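Silthorpe Village Hall Users' Group
Minutes of the meeting held on Wed 19 May in the small room

Present: Morven Aitken (chair), and representatives of the toddler group, short mat bowls, the history society, the lunch club and the Lamont Road residents. Apologies were received from the art class.

1. Minutes of the last meeting
Agreed and signed. The word "boiler" in item 4 should have read "water heater".

2. Floor in the main hall
The boards near the stage end are lifting again. Two quotes have come in for sanding and sealing. Trokasard can do the work in August but would need the hall for a full week. Novo could start sooner but did not include moving the stage steps. Bowls asked that no wax finish be used. It was agreed to go back to both firms with the same list of work so that the prices can be compared. The most we can spend this year is 3000 pounds, and that has to cover the hire of somewhere else for the lunch club.
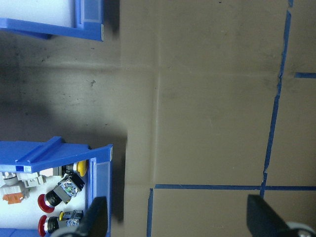

This page was last changed on: 20 May, 08:14

3. Kitchen
The lunch club reported that the left-hand oven is not holding its heat. A replacement element has been ordered. Until it is fitted, groups should use the right-hand oven only and write in the kitchen book if they have any trouble with it. The lunch club also asked who had taken the large teapot. The history society will look in their cupboard.

4. Hire charges
The hourly rate for village groups stays as it is. The rate for a Saturday evening party will be 199 pounds including the kitchen – the deposit is separate and is paid back once the keys are returned. Lamont Road residents felt the deposit was too low. No change was made, but it will be looked at again in the autumn.

5. Car park
Cars have been left overnight across the gate. Morven will put a note through doors in Lamont Road and ask the parish council about a sign. The hedge has been cut on the hall side only.
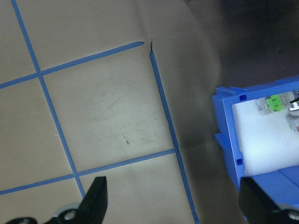
6. Short mat bowls and table layout
Bowls asked for the chairs to be stacked along the window wall on club nights. The toddler group said this blocks the pram space, and after some talk it was agreed that chairs go by the stage, no more than six high. The history society wants its display tables to stand in the same places at each open day, and blue painter's tape laid in strips to make squares was thought a good way of marking them out. It must come up the same night and must not be used on the new floor until the firm says the seal is hard. Up to 30 people are expected at the next open day.

7. Any other business
The key safe code will change at the end of May. Group leaders will be told by telephone – please do not email it.
The toddler group has a spare play mat if anyone wants it.

Next meeting: date to be fixed when the floor quotes are back.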